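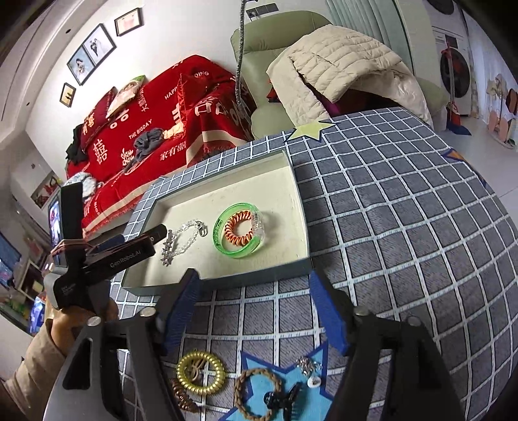
Bondeten - Kit de garra manual para recolha de demonstrações
Ficha de equipamento

Categoria: ferramentas manuais de demonstração
Fornecimento: kit para montagem pelo utilizador
Documentação: português e inglês
Última revisão desta ficha: 22 de março de 2022

Apresentação

O Bondeten é um kit de garra manual de dois dedos, com câmara integrada, destinado a quem constrói e ensaia equipamento de manipulação em casa ou em oficina partilhada. O operador segura a garra, executa a tarefa com os próprios movimentos e obtém um registo em vídeo que pode servir, mais tarde, para treinar um braço robótico. O kit pode ser utilizado isoladamente ou aos pares, um em cada mão, e não exige braço, bancada fixa nem alimentação trifásica.

O projeto mecânico é da responsabilidade de Abla Chidiac. O programa de registo foi desenvolvido por Qusai Boutros na oficina partilhada Simambridge, onde decorrem também os ensaios de aceitação de cada lote.

Conteúdo do kit

Corpo da garra, em duas metades
Par de dedos com parafusos de fixação
Almofadas texturadas para as faces interiores dos dedos
Gatilho, mola de retorno e cabo de tração
Suporte de câmara
Cartão de memória com o programa de registo
Chave sextavada e folha de calibração

A câmara e a bateria são vendidas em separado. As referências compatíveis constam da lista Haddad, disponível na área de transferências.

Características

Abertura máxima entre dedos: 70 mm
Autonomia com bateria de 3.000 mAh: uma sessão de trabalho de duas horas
Capacidade do registo interno: 2.000 episódios
Cadência de imagem: 30 fotogramas por segundo
Comando: gatilho mecânico, sem motor

Montagem

A montagem requer apenas a chave fornecida e uma superfície limpa. Os dedos são aparafusados ao corpo antes da colocação das almofadas. O aperto dos parafusos deve ser feito alternadamente e sem forçar - o excesso de binário deforma o encaixe e provoca desvio na ponta. Depois de montada a câmara, convém abrir e fechar a garra várias vezes e confirmar que ambos os dedos permanecem visíveis em toda a extensão do curso.

A calibração repete-se sempre que a câmara for retirada do suporte.

Utilização com objetos pequenos

As almofadas texturadas foram concebidas para peças leves e irregulares: pulseiras de contas, elásticos de cabelo em espiral, molas de cabelo, alfinetes, pendentes. Recomenda-se trabalhar sobre tecido esticado e recorrer a uma tampa de caixa como tabuleiro de destino. As peças transparentes, em particular, pedem iluminação lateral.

O conjunto de tarefas Wudus, preparado por Nermin Yurt, inclui instruções para arrumação de acessórios, dobragem de panos e separação por cor. Acompanha o kit sem custo adicional.

Manutenção

Limpar as almofadas com pano húmido, sem solventes. Verificar a tensão do cabo de tração no início de cada mês de uso intensivo. As almofadas gastas substituem-se aos pares.

Encomendas e apoio

As encomendas são aceites por formulário, com entrega do próximo lote prevista para junho. As oficinas partilhadas podem solicitar condições próprias a Tala Karam. O apoio técnico à montagem é prestado por Keegan McPhee, por correio eletrónico, com indicação do número de série gravado no interior do corpo.

Produtos relacionados

Almofadas de substituição (par)
Suporte de câmara inclinado
Mala de transporte para duas garras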